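Clearing a Jaw Slip Fault on Hand-Held Grippers During Garment Work 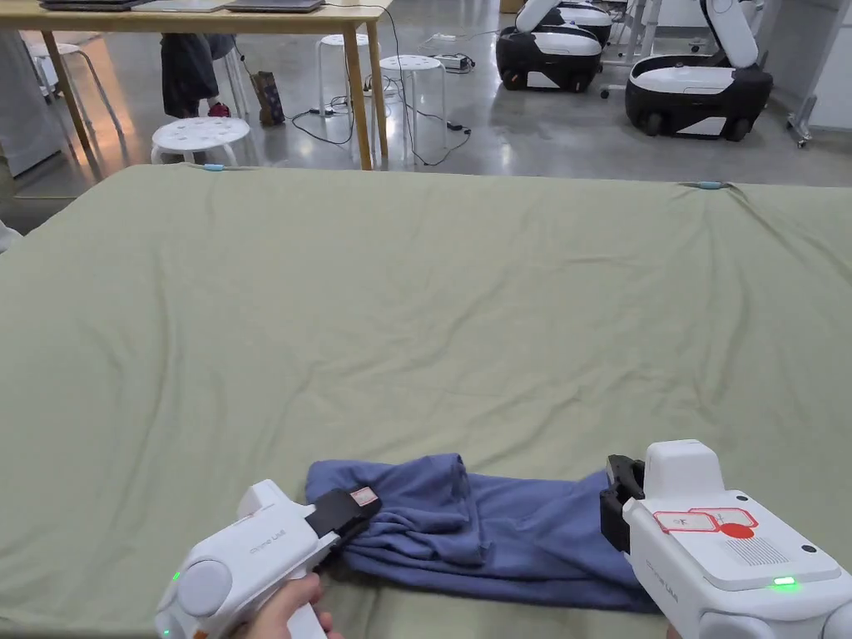

Two-gripper hold on a crumpled garment, one jaw at each end of the fabric.

This page covers the slip fault seen on paired hand-held grippers when recording folding tasks. It applies to the Rurnavis grippers at the Hosgate room. The Distgate units use a different jaw and have their own page.

Symptom

The operator closes both jaws on a bunched garment and begins to spread it. Partway through, one end drops out. The log still reports a closed jaw with fabric present, so the episode is saved as good. In the September batch, 12 of 96 episodes had this error, and all of them were found by eye during review.

Cause

The fabric check compares jaw opening against a stored zero. If the zero has drifted, an empty jaw reads as slightly open, and the software takes the difference for cloth. Thin knits make it worse – a single layer compresses to almost nothing, so a true grip and an empty jaw give nearly the same reading.

Before you start

Stop the recording and set both grippers down with the jaws empty. Keep fingers out of the jaws until the motor supply is off. If a mobile robot is powered in the same room, confirm that its stop button is pressed in before you walk behind the table.

Procedure

1. Switch off the motor supply and leave the logic supply on.
2. Wipe both jaw faces with a dry lint-free cloth. Look for fibers packed at the hinge.
3. Switch the motor supply on and wait 20 seconds.
4. Run the zero routine on the left gripper, then on the right. Do not run them together; the two routines write to the same file and the second overwrites the first.
5. Close each jaw empty. The opening value should settle at zero and stay there.
6. Grip one layer of test cloth and pull by hand. The cloth should hold and the value should rise above the threshold.
7. Repeat step 6 until you have 40 clean closures per gripper.

If the fault returns

A zero that drifts again within one session points to a loose encoder coupling. Tag the gripper, take it out of use and send it to Ondrejka for repair. Do not raise the threshold to hide the fault. This was tried on a Thursday shift and the check then rejected good grips on thin fabric.

Episodes already recorded

Go back to the last passed zero check and mark every later episode as unverified. Review the video for each – the jaw value alone cannot be trusted. Send the list of rejected episodes to Romana Bednárik with the gripper serial number and the old and new zero values.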